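2018-02-03, Pomeck bench

Continued with the sticky strips task. The arms must pull the paper strips from the monitor and drop them in the wastebasket. We have now 283 good episodes of the 1000 we promised for Grostine. I teleoperated the first half of the session and replayed 8 episodes after to check the gripper signal. 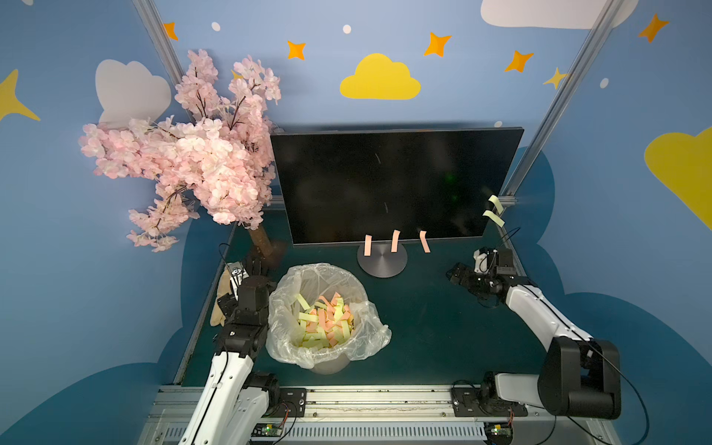
The strips on the side of the screen are easier for me than the ones under it, where the paper curls and the fingers often close too early. I keep the failed grasps in a separate folder, so we can decide later if Fledum should train on them.

To do: change the angle of the monitor more often, and write the strip color in the episode notes.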